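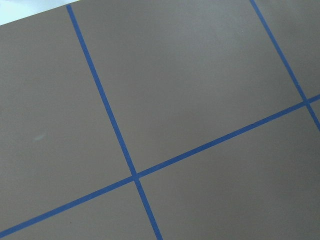

Figure 2. Work surface with tape grid applied, viewed from the wrist camera.

Category: Installation and Set-up – Drernex Bench Arm

Section 8. Preparing and Registering the Work Surface

8.1 Purpose of this section

This section describes the preparation of the work surface for the Drernex bench arm and the registration of that surface in the Vondus control software. It applies to all installations in which the arm is to pick from, or place onto, a flat horizontal surface without a fixed tray. Installations that use the Masanja indexed tray should proceed directly to Section 9.

The arm must already be bolted to its mounting plate and the wrist camera must already be connected and focused. The procedures in this section are to be carried out by a person who has completed the operator induction.

8.2 Selecting the surface

The work surface must be flat, rigid and matte. A plain mid-tone colour, such as taupe or grey-brown, gives the most consistent results under ordinary room lighting. Glossy laminates, glass and polished metal are not supported. Strongly patterned or heavily grained surfaces should be covered with a plain board before proceeding.

Small specks and faint marks on the surface do not normally affect registration. Larger stains, pencil lines and adhesive residue should be removed, particularly where they fall close to a planned tape line.

NOTE: Where the surface is a loose board laid on a bench, the board must be clamped at two corners. A board that shifts after registration will need to be registered again in full.

8.3 Materials required

Low-tack painter's tape in a saturated blue
A steel rule or straight edge
A carpenter's square
A soft pencil
Lint-free cloths and a mild, non-abrasive cleaner
The Wusten reference block supplied with the arm

Tape of another colour may be used if it contrasts clearly with the surface. The colour selected must then be entered in Vondus under Surface > Line Colour. Clear, metallic and printed tapes must not be used.

8.4 Applying the tape grid

CAUTION: Switch off the arm at the isolator and attach the lockout tag before reaching into the work envelope. The emergency stop alone is not sufficient for this task.

1. Clean the entire surface with the mild cleaner and allow it to dry fully. Tape applied to a damp surface will lift at the ends.

2. Using the rule and square, mark the grid in light pencil. Panels should measure 300 mm on the shorter side. The longer side may be set to suit the parts being handled, provided that all full panels are the same size. Partial panels are acceptable at the edges of the surface.

3. Apply the strips that run away from the base of the arm. Lay each strip in a single length, working from the near edge to the far edge. Do not stretch the tape. Stretched tape contracts over the following hours and draws the line out of true.

4. Apply the crosswise strips over the first set, again in single lengths. The strips should overlap fully at each crossing. Do not trim the tape at the junctions. The overlap may look slightly darker than the rest of the line, and the software allows for this.

5. Press down each strip with a dry cloth, giving particular attention to the junctions and the ends.

6. Check each junction with the square. Lift and re-lay any strip that is visibly out of square.

7. Erase any pencil marks left exposed.

NOTE: Keep the tape a uniform width throughout. Strips torn lengthwise to fit a narrow space have ragged edges and will be rejected during line detection.

8.5 Lighting

Lighting over the surface should be soft and diffuse. A gradual change in brightness from one side to the other is acceptable. Hard-edged shadows are not, and neither are bright reflections on the tape. If the bench stands near a window, fit a blind or carry out registration after dark.

Overhead fluorescent fixtures with diffusers are suitable. Desk lamps and spotlights directed at the surface should be switched off for both registration and routine operation.

8.6 Registering the surface in Vondus

CAUTION: The arm moves during this procedure. Remove the lockout tag only when all persons are clear of the work envelope, and remain at the control station until the procedure has finished.

1. Restore power at the isolator and start Vondus. Wait for the status bar to show Ready.

2. Confirm that the gripper is empty and that the surface is clear of parts and tools.

3. Open Surface > Register and select Tape Grid.

4. Enter the panel dimensions measured in 8.4. Dimensions are entered in millimetres, without a unit.

5. Select Move to View. The arm raises the wrist camera to an oblique position over the surface. Compare the live view with Figure 2. At least one junction must be clearly visible, and the surface should occupy most of the view. A small area of background beyond the edge of the surface is acceptable.

6. Select Detect Lines. Detected lines are outlined on the screen. If a line has been missed, adjust the camera position with the jog controls and repeat this step.

7. Select the junction that is to serve as the origin. The junction nearest the base of the arm is recommended.

8. Place the Wusten reference block in the panel indicated on the screen, with one corner at the inside corner of the tape. Use the long-handled placing tool and do not reach in by hand.

9. Select Verify. The arm locates the block and reports the difference between the measured and expected positions. A difference of 2 mm or less is acceptable. Select Save to store the registration.

NOTE: Converging lines in the live view are a normal effect of the oblique camera position and are corrected by the software. They should not be taken as a sign that the tape is out of square.

8.7 If registration fails

Lines not detected: Check the line colour setting. Inspect the tape for lifting, dirt or glare, and confirm that the lens is clean.

Background detected as a line: Reposition the camera so that less of the background is in view, or cover any bright object behind the bench with a plain cloth.

Difference outside the limit: Confirm the panel dimensions and repeat the procedure from step 4. If the second attempt also fails, check that the mounting plate bolts are at the torque given in Section 3.

8.8 Care of the grid

Inspect the tape at the start of each shift. Replace any strip that has lifted, torn or faded, and register the surface again afterwards. In normal use the full grid should be replaced each March, at the same time as the annual service of the arm. Record each replacement in the maintenance log.

Section last revised 21 May 2019

Related sections
Mounting Plate and Anchor Bolts
Connecting and Focusing the Wrist Camera
Using the Masanja Indexed Tray
Vondus Status Messages
Annual Service Checklist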